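Thread on what has changed in our kitchen since the robots came in, as a few of you asked after my last post. I work at the Olow site in Rastville. We do packed lunches and hot trays for offices and two schools. 1/12

Before February it was all hands. On a normal day we sent out 500 meals, and on a Friday it could be 1,500 with the event orders. Most of the work was picking, portioning and putting things on plates. 2/12

Now there are two-armed units on the cold side. They pick items out of baskets and put them in bowls or on plates. They are slow next to a person who knows the job, but they start at four in the morning and we don't have to. 3/12

That's the biggest change for me. My shift used to start at 3.45. It now starts at 6.30. I see my kids before school. I also lost the early rate, and it comes to 50 quid a week. Both of those things are true and I'd like people to stop telling me only one of them matters. 4/12

No one on our team was laid off. Three people left over the summer and weren't replaced. Make of that what you like. The union rep has asked for it in writing that no more posts go this way, and we're still waiting. 5/12

The job itself is different. I used to portion. Now I set out the counter, check what comes off it, and sort out anything the arms have dropped or left. Less lifting, more standing and watching. My wrists are better and my back is the same. 6/12

New tasks are tried in simulation first, then on the real counter. The software is called Langat. We get shown the runs on a screen in the break room and can say what's wrong with them before they reach us. 7/12

I thought that would be for show. It wasn't. We told them you don't put the basket tight up against a bowl, as you'll catch the rim. They changed the layout for the next batch. 8/12

We log faults in Jotport on a shared tablet. We've put in 278 since we started. Soft fruit is the worst of it, then anything shiny. It takes two minutes to log one and we don't get extra time for that, so some don't get logged. 9/12

Training was a day and a half. It should have been a week. The older hands picked it up as fast as anyone, but the night cleaners had no training at all and they're the ones working next to the things when they're parked. 10/12

If your place is getting them, ask about pay for changed hours before they arrive. Ask who does the fault log and when. Ask where the stop button is and have everyone press it once. 11/12

Last one. A picture from one of the simulation runs, for those who wanted to see what we get shown. Replies are open until I go to bed. 12/12 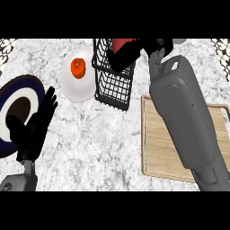
Simulated run: right hand at the wire basket with the red item, left hand over the plate.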